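Last updated in December. We've put the questions we keep getting about the Plederora finger-slip fault on one page, so everybody at Watska and at the Lultham site works from the same answers. If yours is missing, send it in. We love getting these!

# Plederora hand grippers: the finger-slip fault

## What went wrong?

The black finger block on a hand gripper could slide outward on its bracket while someone was using it. The slide was small, up to 3 millimeters at its worst, but the gripper had no way of knowing. It works out how far open the fingers are from the position of the bracket, so once a block had moved, the recorded opening and the real opening didn't match. The log would say the fingers had met and there would still be daylight between them.

Then we trained on those recordings. The Thambiah arm learned to stop closing a touch early, and it dropped things. Soft things mostly, and mostly while lifting them over the rim of a basket.

## Is it a safety problem?

For people holding the grippers, we don't think so. The fingers only close as hard as your hand closes them, and we have no reports of a pinch or a cut.

The arm is a different matter. An object dropped from a moving arm can land anywhere, and somebody's first instinct is to reach in and grab it. Please don't. Hit stop, wait for the arm to go still, then pick the thing up. The rule was there before the fault, and we'd like it followed long after the fault is forgotten.

## Which recordings are affected?

We have flagged 276 recordings, spread over 14 sessions. Every one of them is a two-handed basket task. The single-hand tabletop tasks came out clean when we went back through them, and so did all the drawer work.

Flagged recordings are still on the server. They've been moved to a folder called `hold-finger-slip`, and the training scripts skip it. Nothing has been deleted, and please don't delete anything yourself.

## Why did it show up with baskets?

Great question, and the one we had the most fun chasing. On a flat table you close on an object from above and the load on the fingers is pretty even. A basket changes that. You come in over the rim or work near a corner, and sooner or later the outer face of a finger knocks against the weave. The thick twisted cord on ours has a lot of grip to it – drag a block across it and it pulls sideways, along the exact direction the block can slide.

Handle openings make it worse. If a fingertip goes into the cutout and you lift, all of that load goes through one finger.

We tested this by rubbing a block along the rim by hand on purpose, over and over, with a pencil line on the bracket to show any movement. The line crept. There was cheering. 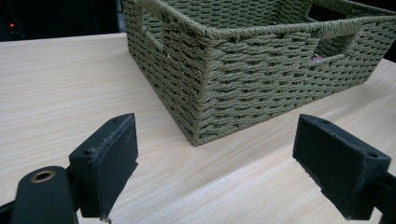 ## How do I check my gripper before a session?

Do it with both grippers, every time, before you plug in the cables. It's quick once you have the knack.

1. Hold the gripper with the fingers pointing away from you and close it gently until it stops.
2. Look straight down at the fingers. The inner faces should touch along their full length.
3. Push each block outward with your thumb, then inward. You should feel nothing move.
4. Look at the paint line that runs from the block onto the bracket. It must be unbroken.
5. Plug in, close the fingers again, and read the opening on the screen. It should say zero.

If any step fails, hang a red tag on the gripper and put it on the repair shelf. Don't tighten it and carry on. We want to see it as you found it, and a hurried tightening in the middle of a session leaves us with a recording that's right in one half and wrong in the other.

## My finger blocks are scratched and gray along the edges. Is that the fault?

No. Scuffs and dusty-looking wear are normal on matte black blocks that get knocked against tables and baskets all day, and they tell you nothing about whether a block has slipped. One person sent back a perfectly good pair on looks alone (thank you for being careful, they're on their way home to you).

A chip or a flat spot on the inner face is worth reporting. That's the face that does the gripping, and a worn patch there can cause drops of its own.

## What is the fix?

Each block is held to its bracket with two screws. The old screws had plain heads and nothing to keep them from backing out. The new ones go in with thread lock, and there's a thin toothed washer under each head. We also added the paint line, which costs next to nothing and may be our favorite part of the whole repair.

After the change we ran the rubbing test again on the same basket, for a lot longer than before, and the line stayed put.

## Can I do the repair myself?

At Watska, yes, if you've been shown how. Kits are in the blue drawer at the end of the bench. Use the short driver, not the power driver. The brackets are plastic and they will crack if you lean on them – we've cracked a few ourselves.

At Lultham, please send the grippers over for now. You don't have the torque driver yet. It's on order.

## Did the tracking go wrong too?

Happily not! The position of each gripper comes from the white marker plate on top, and the plate is fixed to the body, well away from the fingers. A slipped block doesn't disturb it. So the paths your hands took in the flagged recordings are good. Only the opening values are off.

That has turned into a lovely bit of rescue work. Where the head view shows both fingers clearly, we can measure the real opening from the video and write it over the bad value. It's slow going, and it doesn't work once the fingers are down inside the basket and hidden by the wall, but we've already brought several recordings back from the hold folder.

## Are we still recording basket tasks?

Yes, with repaired grippers only. The setup is as it was: the green basket on the light table, a small pink object inside, one gripper in each hand and a cable running off each. Keep both cables out to the sides so they don't sweep across the tabletop as you reach.

We've made one change to how people work. Come in over the open top with the jaws a little apart, and stay out of the handle cutouts unless the task sheet tells you to use them. The sheets that do call for the handle are marked with an H in the corner, and after each of those you repeat steps 3 and 4 of the check. 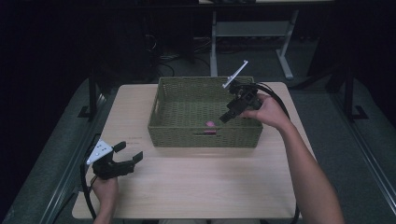
A reader at Lultham wrote in to say that the check catches a block that has already slipped, but not one that slips halfway through a session, and asked whether we shouldn't be checking at the end as well. They added that they'd been doing it on their own for a while and it took them less time than coiling the cables.

Yes, we should! Please run steps 1 to 4 again when you finish and tick the new "end check" box on the session form. If the start check passes and the end check fails, the whole session goes to the hold folder until we've looked at it. We've added this to the Watska sheet as well.

## Has the arm stopped dropping things?

It's much better. We retrained Thambiah without the flagged recordings and the early stop is gone: the fingers now close all the way onto the object before the lift begins. It still fumbles when the object is pushed up tight against the basket wall. We think that's a separate problem with how it approaches the wall, and it has its own page in the tracker.

Until that one is closed, the arm runs at reduced speed for all basket tasks and the area around the table stays clear.

## I think I've seen a slip in an old recording that isn't flagged. What do I do?

Tell us, please! Send the recording name, the time in the video where you noticed it, and which hand. A note like "left hand, log says closed, gap showing" is plenty. Our first sweep only compared logged openings against drops, so a slipped finger that never dropped anything could easily have gotten past us.

## Where do tagged grippers go after hours?

On the repair shelf, tag facing out, cable coiled and tied. If the room is locked, leave them in the gray bin by the door and write the gripper number on the pad.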